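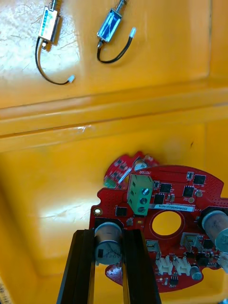 23. Januar, Werkstatt, Glockenspiel Orkmont

Heute die oberen Klangplatten weiter gemessen. Die Heizung war seit dem frühen Morgen an, und ich habe bis nach der Kaffeepause gewartet, damit die Platten die Temperatur vom Raum haben. Vorher sind die Werte gewandert, das kenne ich schon vom letzten Mal.

Höchste Platte (h''''): 3.956 Hz. Soll bei a' = 440 wäre 3.951, also ist sie noch etwas zu hoch. Ich habe unten in der Mitte sehr wenig Material weggenommen, zuerst mit der feinen Feile, danach mit 400er Papier. Dann Pause, damit die Wärme von den Fingern wieder weggeht. Die neue Messung mache ich erst morgen, lieber langsam. Wenn zu viel weg ist, muss ich an den Enden korrigieren, und das sieht man später.

Dieselbe Platte hat noch einen Nebenton bei 2.290 Hz. Er kommt nur, wenn sie im Rahmen liegt. Frei auf der Schnur ist er verschwunden. Ich vermute deshalb die Auflage: Der alte Filz ist an der linken Seite hart wie Pappe, und die Bohrung sitzt vielleicht nicht genau im Knoten. Ovidiu Pascu hat mir gezeigt, wie man den Knoten mit Salz sucht. Man streut wenig, schlägt leise an, und das Salz sammelt sich in einer Linie. Bei mir lag die Linie neben dem Loch, aber die Platte war auch nicht ganz waagerecht. Wiederholen.

Filzproben von Katham: der weiche dämpft zu stark, der Ton ist sofort weg. Der mittlere gefällt mir besser. Den Filz von Wirkano habe ich noch nicht zugeschnitten.
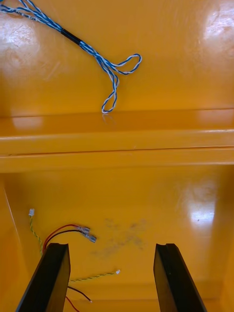
Domnica Vasiliu meint dazu, ich solle zuerst den Filz wechseln und erst danach wieder feilen, denn mit dem harten Filz messe ich immer den Rahmen mit. Sie würde außerdem die Schrauben nur so fest anziehen, dass die Platte sich noch mit einem Finger bewegen lässt. Das leuchtet mir ein. Meine Schrauben waren fester, das habe ich gleich geändert – der Nebenton ist leiser geworden, aber noch da.

Offen:
Filz Wirkano zuschneiden, 3 mm, beide Seiten gleich
Salzprobe mit Wasserwaage wiederholen
h'''' im Rahmen und auf der Schnur messen, beide Werte ins Heft
bei Yurchenko fragen, ob die Schlägel im April noch lieferbar sind

Die tiefe Reihe bleibt bis dahin in der Kiste, mit Papier dazwischen.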